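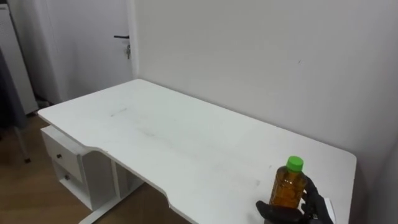

五月,周五,下午两点四十开始

接上次的条目。上次夹爪标定做完以后一直没有跑完整流程,这次补上。项目内容不变:学生组的桌面取放课题,机械臂在书桌上方抓住瓶装饮料,移到指定位置,放下,松开,退回。比赛规则里对应的是第二项任务,计分按放置误差和是否倾倒两条走。

软件用的还是组里自己维护的 Stellum 分支,规划和执行都在里面,视觉部分单独一个进程。日志格式改过一次,旧脚本读不了新文件,转换工具放在共享目录的 tools 下面,名字没改。Minusico 那套仿真场景也更新了,桌面高度按实测值填的,桌子前沿的内凹轮廓也补了进去。以前仿真里是一块完整的矩形板,放置点靠近前沿的时候仿真说可以放,实际瓶底有一部分悬在外面。这个错误在仿真里存在了两个多月。

一、抓取

瓶子选的是瓶身带棱纹的塑料瓶,绿色瓶盖,琥珀色液体。选它的理由是瓶身反光强,规则里写明现场物品不提前公布,所以训练时不应只用哑光的。瓶身表面不平,两指接触的位置会随瓶子绕竖轴的角度变化,力的读数也跟着变。同一个闭合宽度,转一个角度再抓,读数能差出去不少。

闭合策略目前是先位置后力:先走到预设宽度,再切到力控缓慢收紧,到阈值停。阈值取 10 N。再低的话提起阶段会有下滑,再高瓶壁会被压进去,松开时回弹,把瓶子往一侧推。回弹这个问题在空瓶上更明显,满瓶几乎看不出来。

切换时刻有一个小的冲击,在力曲线上是一个尖峰,持续时间很短。怀疑是力控积分项没有清零。看了代码,清零的那一句写在切换之后,应该挪到切换之前。已改,未合并,等下次对比过再提交。

二、放置

放置高度是主要问题。现在的做法是按桌面标定高度加一个余量,到位后直接松开。余量大了瓶子落下去会晃,余量小了瓶底先碰桌面,臂还在往下压,夹爪里的瓶子被顶歪。

改成接触检测:下降到桌面上方一小段距离之后降速,监测腕部竖直方向的力,变化超过阈值认为已接触,停,再松开。下降段采样率设为 400 Hz,滤波窗口缩短一半。原来窗口太长,检测到接触时已经多走了一截。

降速段的起点目前写死在配置里。正确做法是由视觉给出桌面高度再算,但白色桌面纹理太少,深度图上有空洞,尤其是中间那一片。后面是白墙,桌沿和墙在画面里亮度接近,边缘提取也不稳定。试过两种办法:

甲,用桌面四周的有效点拟合平面,中间的空洞不管。结果可用,但前沿内凹的地方会把下方地板的点混进来,拟合平面往前倾。加了一个高度剔除以后正常。

乙,在桌上贴标记。精度好,比赛现场不允许贴,只能用来做对照。

先用甲。地板是暖棕色的,和桌面颜色差别大,剔除时也可以加颜色条件,优先级不高,暂时不做。

三、瓶子的识别

透明瓶身加有色液体,深度图在瓶身上基本不可信,液面以上和以下的表现也不一样。目前用彩色图做分割,瓶盖单独一类,靠瓶盖中心定位竖轴。绿色瓶盖在这个背景下分得很干净,所以这组数据的成绩偏乐观,换成白盖或透明盖肯定会掉。需要专门采一批白盖的,背景就用同一张白桌子。

训练集现在一共 1,409 张标注图,其中夹爪遮挡瓶身下半部的占多数。遮挡图的标注口径不统一,有人把被手指挡住的部分也画进去,有人只画可见部分。统一按可见部分。旧的要返工,按文件夹分给各组,分工表贴在群文件里。

四、本次运行

完整流程用的是新的接触检测和甲方案。前几次参数没调好,不计。之后定下参数连续跑,没有再动。倾倒没有出现,放置误差大体落在规则给满分的范围里,超出的都偏向同一个方向,朝桌子前沿。方向一致说明不是随机误差,先查手眼标定,再查松开时两指是否同步。Tamura 的夹爪驱动里左右指是分别下发指令的,中间有延迟,这一点手册里没写,是看总线记录看出来的。延迟本身很小,但先离开的那一指每次都是同一侧。

第 101 号日志文件末尾缺一段,磁盘写满导致,前面部分仍可用,分析时截掉最后的退回动作。录制前检查剩余空间,这条加进启动脚本。

五、耗材和设备

夹爪指垫有磨损,左侧比右侧重,和上面说的不同步可能是同一个原因,也可能只是装反过一次。指垫备件从 Wurkevero 订,型号写在箱盖内侧。换之前先拍照留底,换完重做零位。

急停按钮的线又被压在桌腿下面了,已经挪开。以后走线从墙那一侧过。

六、待办

积分清零的修改做对比,通过再合并
左右指延迟:先在软件里给先动的一侧加等待,看偏差是否变小
白盖瓶数据采集
半满瓶的提起测试,重点看加速段液体晃动对力读数的影响
仿真里的瓶子换成带起伏的网格,现在还是光滑圆柱
降速段起点改成由平面拟合结果计算
遮挡标注返工

补记,傍晚六点多:把松开动作放慢一倍又跑了几次,朝前沿的偏差还在,幅度变小。倾向于认为是两指不同步,手眼标定仍然要查。放慢以后单次用时变长,还在规则时限之内。慢速参数存为单独的配置文件,默认配置没有动。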